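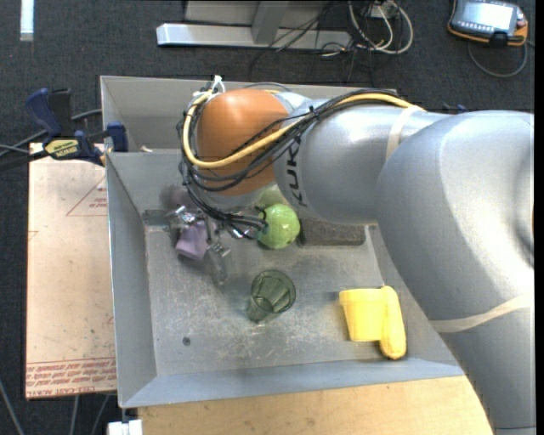 3. The build

3.1 Getting the arm into the workshop

We put the cell together in a shared workshop in Plutley, where our group has a bench and a stretch of carpet. Everything had to come apart again if another member needed the floor, so I kept bolting to a minimum and used whatever clamps were on the wall. That decision coloured most of what follows, and I'd make it again, although I'd buy better clamps.

The arm is a second-hand KUKA. Getting it through the door took two of us a whole morning, and working out the pendant took me a good deal longer. I had come from hobby servos, and I wasn't ready for how many menus stand between you and a simple move.

3.2 The bins

Our first bin was a plastic storage tub. It lasted until April, when a bad approach angle put a crack through one wall, and after that we went over to sheet metal. The sloping walls are handy — round things roll back towards the middle, where the fingers have a fair chance at them. The metal floor scratches if you so much as look at it. I worried early on that the shine would upset our object detector, and it did for a while, until we trained on pictures of the worn floor as well as the clean one.

Figure 2 shows the gripper down in the bin among the test objects, with a bar clamp holding the corner where the two bin sections meet. Before I started clamping that corner, the sections would creep apart over a long run and every grasp ended up a little off. I spent two evenings blaming the calibration.

Figure 2. The arm at work over the main bin. The yellow cable loops around the wrist, and the thin black bundle passes it on its way to the tool.

3.3 Cabling

I'd like to say the cable routing was designed. What we did was strap the lines to the arm, run the worst poses by hand at low speed, and move the straps whenever something pulled tight. The bundle needs enough slack for the wrist to turn 90 degrees either way, and that leaves loops hanging near the tool. They do sometimes brush the objects. I tried a stiffer sleeve from Stiltuver and it was worse, because it pushed back against the wrist and our force readings went all over the place.

3.4 Objects and runs

The test set is kitchen odds and ends and toy food, 36 items in all, and we put 12 in the bin for each run. Cups are the hard part. A tilted cup gives you a rim, a wall and an inside to choose from, and the planner (we use Jasau, with our own grasp scoring on top) likes the inside far too much. Clear and tinted drinkware is harder again, as the depth readings go straight through it in patches. Apples and bananas were easy by comparison, and I got into the habit of starting new code on those just to cheer myself up.

We followed the Trịnh shuffle for resetting the bin between runs: tip everything in, stir once by hand, leave it alone. It's tempting to nudge a cup into a nicer spot. I did it once, caught myself, and threw out the run.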